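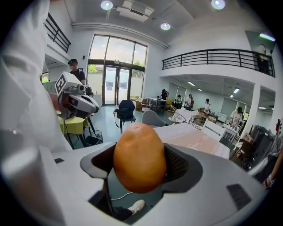
Issue 91, page 4

Spiders on the doorstep: orb weavers in fall

If you have walked out your back door this month and gotten a face full of silk, congratulations, you have met an orb weaver! Fall is their big season. They have been around your yard since spring, but for most of that time they were so small that you walked right past them. By now the females have reached full size and their webs are hard to miss, especially early in the morning when the dew is on them.

Orb weavers are arachnids, so they have eight legs and two main body parts, and they have no wings or antennae. Most have eight eyes as well, and you might expect them to see very well with that many. They don't. An orb weaver learns nearly everything it needs to know through its feet. It sits at the hub of the web (or off to the side under a leaf, with one leg on a signal line) and feels the threads. A struggling moth, a bit of falling leaf and a visiting male all shake the web in different ways, and she can tell them apart in the dark.

The web itself is worth getting up early for. The spider starts by letting a line of silk drift on the breeze until it catches on something. She walks across, strengthens it, and drops down to make a Y shape. From there she adds the frame and the spokes, then a temporary spiral that works as scaffolding. Last comes the sticky spiral, laid from the outside in, and she takes up the scaffolding as she goes. Many kinds eat the old web and build a fresh one the next night, so the silk protein gets used again. I watched one do the whole job on my porch rail and let my tea go stone cold.

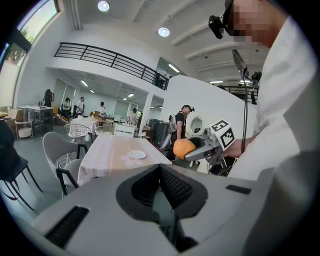 Orange, round and held in a gripper.

Now for the members' web count, which was a treat this year. The Ultalbridge group walked the creek path and found 19 webs between the footbridge and the parking lot, most of them on the rail fence. Volness had 13, nearly all under porch lights, where the flying insects gather. Both groups saw mostly cross orb weavers, the ones with the row of pale spots on the abdomen that form a cross. Ultalbridge also had four black and yellow garden spiders, with that wonderful thick zigzag down the middle of the web. People still argue over what the zigzag is for – it may warn off birds, it may draw in prey – and I love that something so common is still an open question.

Are they dangerous? Not to you. An orb weaver would much prefer to drop to the ground and hide, and a bite, if you manage to get one by squeezing her, is usually compared to a bee sting. If a web is across your door, move the anchor line gently with a stick and she will likely rebuild somewhere else. 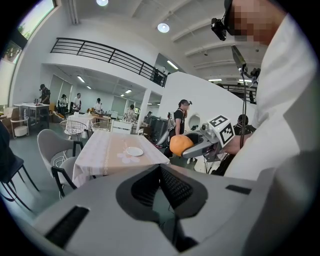
A bright orange one, clamped at the front of the gripper.

Please leave the egg sacs alone when you clean up the garden. In most of our local kinds the female dies with the hard frosts, and the eggs or tiny spiderlings spend the winter wrapped in silk under bark, siding or dead stems. In spring the young climb up high, let out a thread and ride off on the wind.

The next evening walk is Friday at the Grundedel trailhead, 7 p.m. Bring a flashlight and hold it up next to your eyes. Wolf spiders in the grass shine back at you like little green sparks, and kids go wild for it!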